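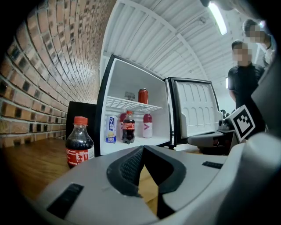
Häufige Fragen zum Mini-Kühlschrank im Gemeinschaftsraum

Stand: Sonntag, 30. November

Willkommen auf der Seite vom Werkhaus Trestel. Seit der Kühlschrank bei uns steht, bekommen wir viele Fragen dazu, meistens die gleichen. Ich habe sie gesammelt und die Antworten aufgeschrieben. Deutsch ist nicht meine erste Sprache, bitte entschuldigen Sie kleine Fehler.

Wer darf den Kühlschrank benutzen?

Alle, die im Werkhaus einen Arbeitsplatz haben, und auch ihre Gäste. Auch die Leute von der Druckwerkstatt Savchuk im Nebenhaus dürfen ihn benutzen, das ist so mit ihnen vereinbart. Wer nur für einen Kurs kommt, fragt bitte kurz im Büro nach.

Was darf hinein?

Nur Getränke, und nur geschlossene. Das heißt Dosen, kleine Flaschen und Trinkjoghurt mit Deckel. Für Essen haben wir den großen Kühlschrank in der Küche im ersten Stock. Am Anfang haben wir beides erlaubt, aber ein Stück Käse ohne Verpackung genügt, und alle Flaschen riechen danach.

Wo stelle ich was hin?

Es gibt ein weißes Gitter und darunter den Boden. Flaschen stehen auf dem Boden, immer aufrecht. Dosen können auf dem Gitter oder auf dem Boden stehen, beides ist richtig. Auf das Gitter bitte keine vollen Glasflaschen stellen, es biegt sich mit der Zeit durch. Wenn eine hohe Dose oben schlecht steht, drehen Sie sie ein wenig zur Seite, bis sie zwischen den Drähten nicht mehr kippt.

Kann ich auch die Tür benutzen?

Ja, für kleine und leichte Sachen. Die Innenseite der Tür hat Vertiefungen, aber schwere Flaschen gehören dort nicht hin. Die Tür geht nach rechts auf, und mit viel Gewicht hängt sie nach einigen Wochen schief und schließt nicht mehr dicht.

Warum soll hinten Platz bleiben?

Oben an der Rückwand ist ein kleines dunkles Lüftungsgitter. Wenn eine Dose direkt davor steht, verteilt sich die Kälte schlecht. Zwei Finger breit Abstand reichen.

Wie lange dauert es, bis ein Getränk kalt ist?

Das hängt davon ab, wie voll der Kühlschrank ist und wie oft jemand die Tür öffnet. Eine kleine Colaflasche mit Zimmertemperatur braucht nach meiner Erfahrung einen halben Vormittag. Für die Mittagspause stellen Sie sie also am besten gleich am Morgen hinein. Mini-Kühlschränke sind langsamer als große, das ist kein Defekt.

Darf ich eine Flasche auf dem Tisch stehen lassen?

Kurz ja, zum Beispiel beim Einräumen. Über Nacht bitte nicht. Der Tisch ist aus Holz und glänzend, und kalte Flaschen machen Ringe, die man schwer wegbekommt. Untersetzer liegen in der Schublade unter der Kaffeemaschine.

Muss ich meinen Namen auf das Getränk schreiben?

Es ist keine Pflicht, aber es hilft. Dosen sehen gleich aus, und bei Cola weiß nach einer Stunde keiner mehr, welche Flasche wem gehört. Ein Streifen Klebeband mit zwei Buchstaben genügt. Bitte nicht direkt auf den Kühlschrank schreiben - der Stift geht von der weißen Oberfläche nicht mehr ab.

Kann ich Getränke aus dem Asialaden mitbringen?

Natürlich, warum nicht. Bei uns steht öfter ein Walnussgetränk mit der Aufschrift 六个核桃, auf Deutsch heißt das „sechs Walnüsse“. Wenn Sie etwas mit Nüssen oder Milch an andere verschenken, sagen Sie es bitte dazu. Wir haben Personen mit Allergie im Haus, und die Schrift auf der Dose kann nicht jeder lesen.

Gibt es auch Getränke zu kaufen?

Im Moment nicht. Wir haben überlegt, bei der Firma Zendik einen kleinen Vorrat zu bestellen, aber die Mindestmenge war zu groß für uns. Im Februar fragen wir noch einmal. Bis dahin bringt jeder seine Sachen selbst mit.

Wie oft wird geputzt?

Jeden Freitag am Nachmittag wischen wir den Boden und das Gitter mit warmem Wasser und etwas Spülmittel. Dafür muss alles kurz heraus auf den Tisch. Wenn Sie selbst etwas verschüttet haben, warten Sie bitte nicht bis Freitag. Zuckerwasser wird klebrig, und dann bekommt man die Dosen kaum mehr vom Boden los. Die Türdichtung wird nur feucht abgewischt, ohne Scheuermilch.

Was passiert mit alten Getränken?

Geschlossene Getränke ohne Namen bleiben 3 Wochen stehen. Danach kommen sie in die Kiste „Zum Mitnehmen“ neben dem Eingang. Abgelaufene Milchgetränke werfen wir sofort weg, auch wenn ein Name darauf steht.

Auf welche Stufe soll ich den Regler stellen?

Bitte gar nicht verstellen. Wir haben ihn so eingestellt, dass es 6 Grad sind. Wenn es Ihnen zu warm vorkommt, war meistens nur die Tür nicht richtig zu. Drücken Sie oben und unten einmal fest dagegen.

Der Kühlschrank brummt. Ist das normal?

Ein leises Brummen, das kommt und geht, ist normal. Wenn es klappert, berühren sich oft nur zwei Dosen. Wenn das Geräusch länger als 60 Minuten ohne Pause dauert, geben Sie uns bitte Bescheid. Sachen, die hinter oder neben dem Gerät stehen, sollen ein Stück Abstand haben, damit die Wärme weggehen kann.

Kann ich den Kühlschrank für eine Feier ausleihen?

Leider nein. Nach jedem Transport muss er einige Stunden stehen, bevor man ihn wieder einschaltet, und in dieser Zeit fehlt er den anderen. Für Feiern haben wir zwei Kühlboxen von Tetetti, die man im Büro reservieren kann. Die Kühlakkus dazu liegen im Gefrierfach in der Küche.

Wo melde ich ein Problem?

Im Büro oder unter der Durchwahl 2655. Wenn niemand abhebt, legen Sie einen Zettel in das Fach „Haus“. Schreiben Sie bitte dazu, an welchem Tag es war und ob das Licht an der Steckdosenleiste gebrannt hat.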